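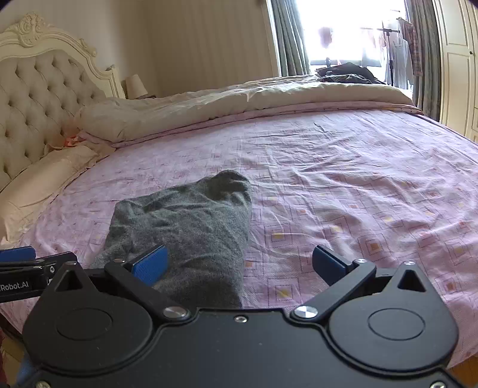
Department of Home and Textile Studies, Gronville

Figure 2. Grey knitted fabric on a pink sheet.

4.2 What people put on the bed when the nights turn cold

We had expected, when we set out, that most of our households would reach for the heating first and the blankets second. The diaries told us something rather different, and it is worth going through them slowly. The 21 households who took part wrote 1277 entries between them, a few of them a single word long and a good many running on to the back of the page, and in most of these the bed comes up well before the boiler does.

The word our diarists used more than any other was "extra". An extra layer, an extra cover, the extra one from the landing cupboard. Very few of them had a proper name for it. Knitted pieces in particular (Figure 2) tended to drift between the sofa and the bed, and one diarist in the Rashidi Street flats wrote that she could no longer say which room hers belonged to, only that it was always in the other one. We grew fond of this remark and quoted it to each other a great deal during the coding. It also gave us a practical headache, as our first coding sheet had separate columns for "bedding" and "living room textiles", and we had to go back over roughly 300 entries once we had accepted that the two could not be kept apart.

Weight mattered to people as much as warmth did, and the two were often muddled together in a way we came to think was quite sensible. Knits were described as heavy in a good way, or as "holding you down a bit", while fleece was warm but slid off in the night. Cotton sheets were hardly ever mentioned for themselves. They were what everything else went on top of, and people noticed them mainly at the moment of getting in, when they were cold. Several diarists kept a knitted layer next to the skin for just this reason, though two gave it up again over itching.

Washing is the other side of the matter, and here the diaries are franker than the interviews. In the interviews nearly everyone told us that knitted covers were washed at the change of season. In the diaries the washing of a knit is a rare event, put off for fear of shrinking and for want of anywhere flat to dry it — the Takis Court households, who have no outdoor space, put it off longest. Airing over a door or a banister was far more common, and we suspect that it does much of the work that earlier surveys put down to laundering. The survey of the Kutavis estate by Dvorak, for instance, asked 200 tenants how often they washed each item and left no room for any other answer. Marcus Dvorak has kindly told us that he would now ask it differently, and we have borrowed his suggested wording for the second round of diaries, which begins in September.

One further point concerns sharing. Where two people slept in the same bed, the extra layer was very often on one side only, folded in half lengthways.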